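Cómo comparar dos pares de dedos para pinza con ropa arrugada

Si habéis llegado hasta aquí, seguramente tenéis dos juegos de dedos en el cajón y ninguna gana de fiaros del catálogo. Os cuento el método que usamos Duyên Lý y yo con los Breline y los Ulov, que es casero pero da resultados que luego se pueden discutir con calma (y vaya si los discutimos).

1. Preparad la superficie

Olvidaos por un momento de la mesa rígida. Un asiento de sofá cede bajo la punta, tiene trama y hace que la tela se enganche un poquito, justo lo que os encontraréis en una casa. Dejad las prendas arrugadas, sin doblar, con un buen trozo de cojín libre entre una y otra.
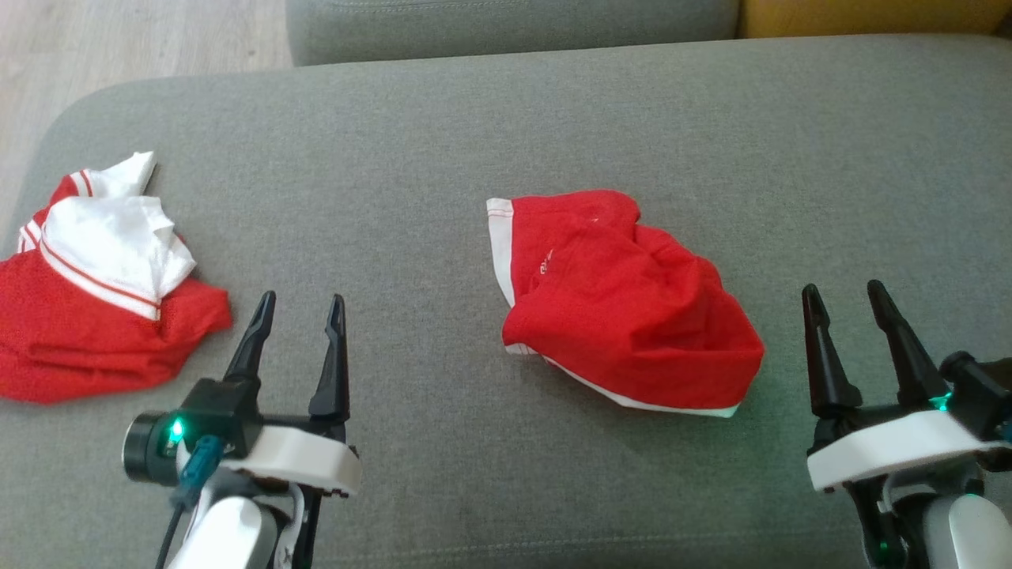 Para la primera tanda, haced 30 agarres por juego y anotad cada uno en el momento, aunque dé pereza. Apuntad también por dónde entró la punta: un ribete o un dobladillo se coge de manera muy distinta a un pliegue gordo del centro, y si lo mezcláis todo en la misma columna, luego no hay quien lo entienda.

2. Ajustad la apertura y la fuerza

Empezad con la pinza bien abierta y bajad despacio. Nosotros cerramos en 800 milisegundos – más rápido, la tela fina se nos escapaba – y no tocamos ese valor hasta terminar con los dos juegos.

3. Revisad lo que ve la cámara de muñeca

Girad la muñeca por toda la zona de trabajo antes de grabar nada. Las luces del techo pueden engañar a la exposición automática, así que fijadla a mano con la prenda a la vista, y comprobad que las dos puntas salen completas.

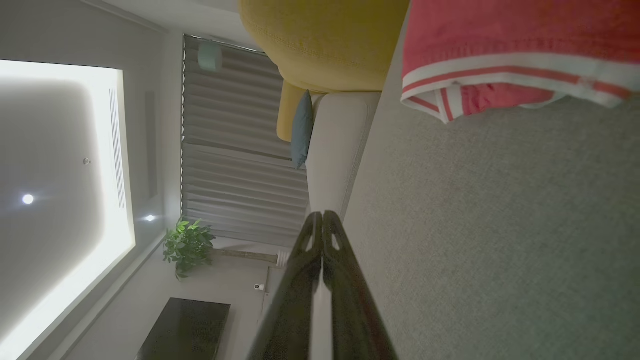

4. Cambiad los dedos y repetid

Misma ropa, mismo cojín, mismo programa. Recalibrad el cero después de atornillar; a mí se me olvidó un domingo y perdimos casi 4 horas de datos, con Duyên mirándome en silencio. Cuando tengáis las dos hojas, comparad primero los ribetes y después los pliegues, ¡y guardad las notas de los fallos, que son las que más se releen!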